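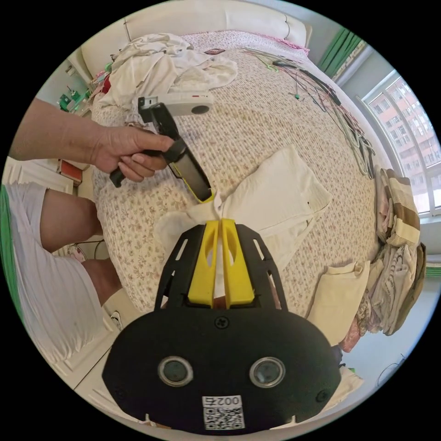
1/ Replacing a dead servo drive on an older machine. A few notes from this month, mostly for people who buy parts and don't do it often.

2/ We run a packaging line at Chamoun with drives that went out of production years ago. One quit in October at 4 in the morning. No spare on the shelf. That part is on me.

3/ First thing: read the full part number off the drive itself. The manual for our line lists a different suffix from what is bolted in the cabinet. Somebody swapped it before my time and didn't write it down.

4/ I sent the number to two resellers, Carnance and Brillia. Carnance had a refurbished unit and quoted the same morning. Brillia only had new old stock and wanted a lot more for it. 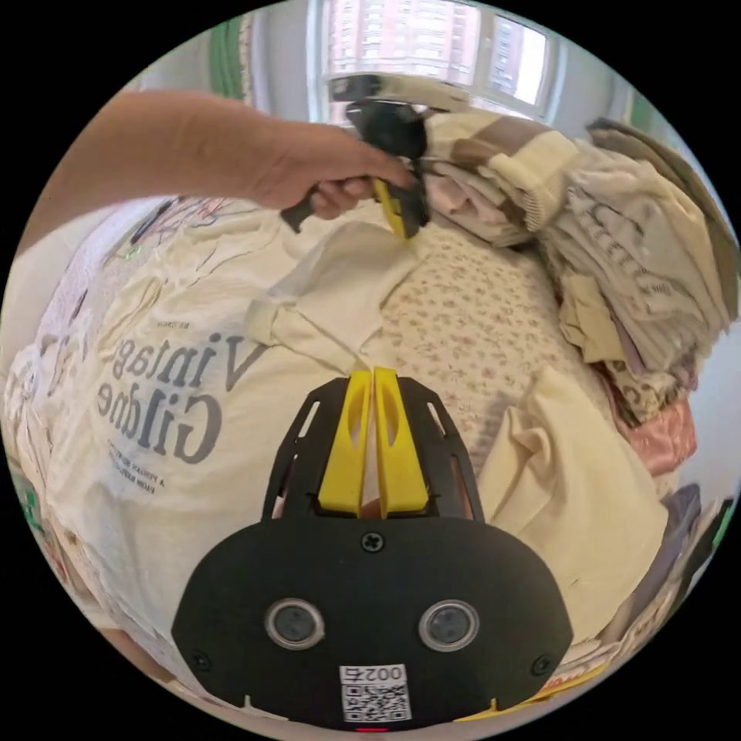

5/ Ask what "refurbished" means before you pay. Some shops run the drive under load on a test stand. Others clean it, power it up and put it in a box. Noemí Barrera at Carnance sent me the test sheet without my having to push for it.

6/ Core exchange: you send the bad unit back and get money off. Ours was $200. Read the terms, they differ. Burned boards or a missing cover can void the credit, and the return window is short.

7/ Save your parameters now, while the drive still works. We had a printout from Tamer Abou Jaoude, who retired. Two values were in pencil and I had to call him at home. He remembered one of them.

8/ Check the fan and the cabinet filter before you put the new drive in. Our filter was solid gray – the old drive had been running hot for who knows how long.
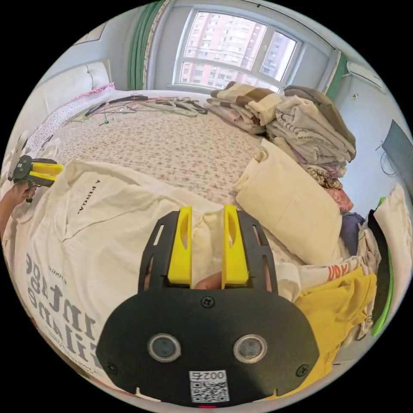 9/ Also check the motor cable. Dalal Mahasneh put a meter on ours and found low insulation on one phase where it rubs on the cable tray. New drive on that cable would have tripped too.

10/ Line was back up the next evening. I've since ordered a spare and a new cable, and the parameters are saved in the shared folder and taped inside the cabinet door.

11/ Someone asked about the Bollik drives as a full replacement. We looked. Different mounting, different feedback connector, new motors too. Maybe next year's budget.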